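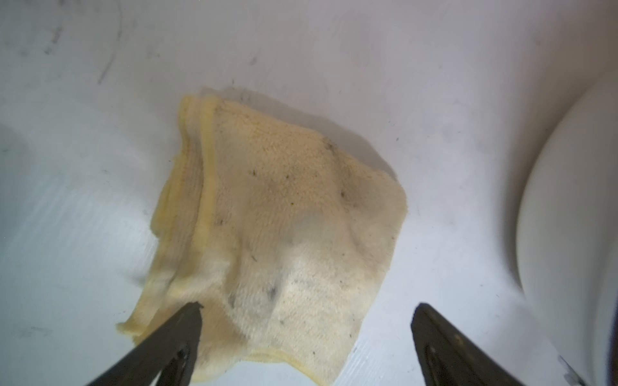
A folded yellow terry towel.

News > Press Releases > Company News

Print this page | E-mail this page

Skirkik Engineers opens Duvham office, names Ivan Kostiuk to lead it

2/16/19
By Skirkik Engineers staff

DUVHAM – Skirkik Engineers, a civil and geotechnical engineering firm based in Kisel, has opened an office in Duvham and named Ivan Kostiuk as its manager. The office is the firm's third and its first outside the Kisel valley.

The Duvham office will handle foundation design, slope studies, retaining walls, storm drainage and construction inspection for public and private clients in the lower part of the county. It takes over work that had been run out of Kisel, a drive that put field staff on the road for much of the day during the busy season.

Kostiuk joined Skirkik as a staff engineer and has spent most of his career on landslide repair and road embankments. He was project manager for the firm's work on the Tymoshchuk Road grade, where a section of the uphill lane had been settling for years. He is a licensed professional engineer and will continue to carry his own projects while managing the office.

"Most of our clients down here have been calling Kisel and waiting for somebody to drive over," Kostiuk said. "If a contractor opens up a trench and finds something that isn't on the logs, he needs a person on site that morning. We can do that now."

The office opens with a mix of transferred and newly hired staff, including field technicians who live in the Duvham area. Two more positions, a staff geologist and a senior inspector, are open, and the firm expects to fill both by June. Descriptions for the positions are available from the Kisel office.

Skirkik has leased the ground floor of a former seed warehouse on Depot Street. The front of the building has been converted to offices and a plan room. The rear bay, which has a roll-up door and a floor drain, will be used for sample intake, equipment storage and basic soil testing. Moisture content, sieve analysis and Atterberg limits will be run in Duvham. Triaxial, consolidation and permeability testing will stay at the main laboratory in Kisel, with samples going up by van on a regular schedule.

Clients with open projects do not need to do anything. Contracts, project numbers and billing contacts stay the same. Project managers have written to each client whose work is moving and will go over any change in the day-to-day contact by phone.

The largest job moving to the new office is the Duvham East storm drain replacement. The project covers 69 blocks in the older part of town, where much of the pipe is undersized and several runs pass under buildings. Skirkik is providing borings, trench and shoring recommendations, and inspection during construction. The firm has completed 177 borings for the project so far. Groundwater was found higher than expected along the creek side, and the shoring recommendations for those blocks have been revised.

Field work on the remaining blocks will resume when the ground dries out enough to get the drill rig onto the unpaved alleys. Residents will get door hangers before any drilling on their block. Driveways may be blocked for part of a day, and crews will work with anyone who needs access for medical or delivery reasons.

The office will also support the firm's on-call contract for slope repair on county roads. Under that contract, Skirkik engineers look at slides and washouts after storms, recommend whether a lane can stay open, and prepare repair plans. Calls from the lower county will go to Duvham first – the after-hours number is unchanged.

Kostiuk said the office will stay small for now. "We have enough work to keep everyone here busy, and I would like to get the lab side running smoothly before we add to it," he said. "The soils down here are different from what we see in Kisel. There is a lot of soft clay near the river and old fill that was never recorded. We want people who know the ground."

The firm plans to scan its older Duvham boring logs and site reports, some of which exist only on paper. Local design firms working on public projects will be able to request copies of logs from publicly funded work once the scanning is finished. Logs from private projects will remain confidential unless the owner agrees to release them.

The Duvham office is open Monday through Friday. Samples can be dropped off at the rear door during office hours and should be bagged, sealed and labeled with the project number, boring number and depth. Large deliveries, including block samples and tube racks, should be arranged a day ahead with the front desk.

About Skirkik Engineers

Skirkik Engineers provides geotechnical engineering, civil design, materials testing and construction inspection. The firm is employee-owned and works for cities, counties, school districts, utilities, contractors and private landowners. Its main office and laboratory are in Kisel.

Print this page | E-mail this page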